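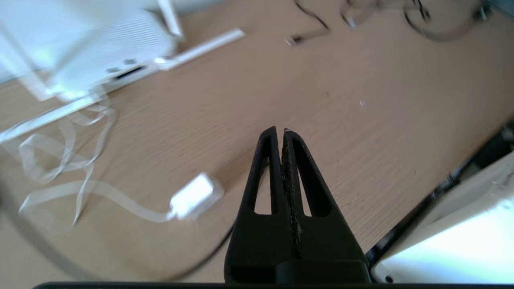
Soliloquies: cut or keep?

tnakamura
Doing a two hour Hamlet in May. Director wants "How all occasions" gone. Thoughts? need answers fast, read-thru is at 7

Goltero
Cut it. It's not even in the Folio. Fortinbras can go too while you're at it.

Relloter
Disagree. Lose that speech and he just sort of leaves for England and comes back calmer. Why? Audience has no clue.

Goltero
He's calmer becuase of the pirates lol. Act 5 plays fine without it. Seen it done.

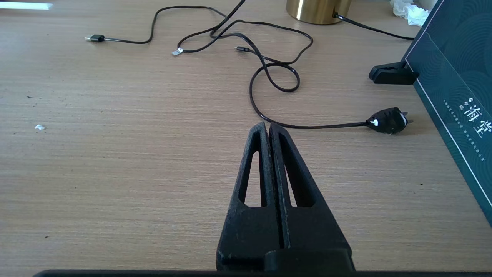 Reply 5

Pedalero
Middle option: keep the last 14 lines. "Rightly to be great" on. Did that with Rogelio Padilla directing, ran under 2 minutes.

Relloter
Then you lose "What is a man", best bit in it. Trim the gravedigger instead.

tnakamura
Not touching the gravedigger, he's our funniest guy. Trying Pedalero's version tonight. thanks all
- Trinity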